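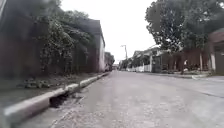 The Long Way to Plorari

On my first morning as a route reviewer I wore my old delivery shoes, out of habit, and then sat in a chair for eight hours.

I had driven vans for Brukelar for nine years. Bread, mostly, then parcels when the bread contract went. I knew which gates stuck and which dogs meant it. In June they moved the small vans over to Hadgu, the driving system, and they asked the drivers who wanted to stay to come upstairs and teach it the streets. Half of us went up. The rest took the money, and I still miss them at lunch.

I thought I would hate it. I want to put that down plainly, because by ten o'clock I was leaning so close to the screen that my breath fogged it!

The work goes like this. A van goes out with its cameras running, and Hadgu marks every spot where it wasn't sure. Those spots come to us in a queue. There were 2928 in mine that first week, and my very first one was a long gray street with vines pouring over a wall on the left and a drain opening in the curb. Hadgu had stopped thinking at the drain. It wanted to know if the dark shape was an object.

"It's a drain," I said, out loud, to a room of people wearing headphones.

I typed it in. Then I kept typing. I wrote that a drain like that means the water runs to the left in a storm, so keep off that curb when it rains. I wrote that the pile lying on the grass might be rocks and might be somebody's leftover building work, and either way it had no business being treated as a parked car. The box allowed 2000 characters and I used nearly all of them. I felt wonderful. Nine years of that stuff had been sitting in my head, and the only one who had ever asked for it was my husband, who was being polite.

My supervisor came by after lunch. She had been a dispatcher, and she still talked as if every sentence cost money.

"You wrote a letter," she said.

"Is that wrong?"

"It's long." She read the whole thing standing up, one hand on the back of my chair. "Do the next one like that."

So I did. By the end of the month I had cleared 556 of them, which is slow, and they let me be slow. Plorari was my district, the quiet end of town with the big trees and the concrete streets, and I got greedy about it. I would trade away a whole highway ramp for one good corner in Plorari.

It wasn't all sweet. The loading dock went quiet – that was the hardest part. It used to be all radios and insults down there before sunrise, somebody's coffee on every hood. Now the vans rolled out with their little chime, and the two loaders who were left said good morning to them for a joke, and then I think they just said it. My knees got better and my back got worse. I dreamed about joint lines.

One afternoon a clip came up from a bend I must have driven a thousand times.

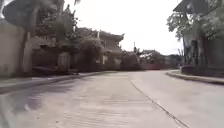 The bend in Plorari, with the joint line running down the right side.

Hadgu had marked the joint as a lane edge, and the shade on the left as a change of surface. Fair enough, I had been fooled by both when I was new. In my first year I braked for a shadow so hard that five trays of rolls came through to the front seat.

I wrote that down too. I wrote about the rolls, and how the concrete hums under the tires there and the note changes when you cross the seam, and how you can let the van drift through the curve as long as you are watching the far wall, the reddish one, and it stays level in your windshield. I knew a machine couldn't use half of it. I pressed send.

The next clip from Plorari came through the following morning. Same bend, same wall. The van went around it clean, no marks at all, and there was nothing for me to answer. I played it again anyway – three times – with my foot moving under the desk.

Then my supervisor called across the room that they were opening up Prisivo, the whole hill side, steps and alleys and everything, and did anyone know it?

My hand was up before she finished. I had only been there twice.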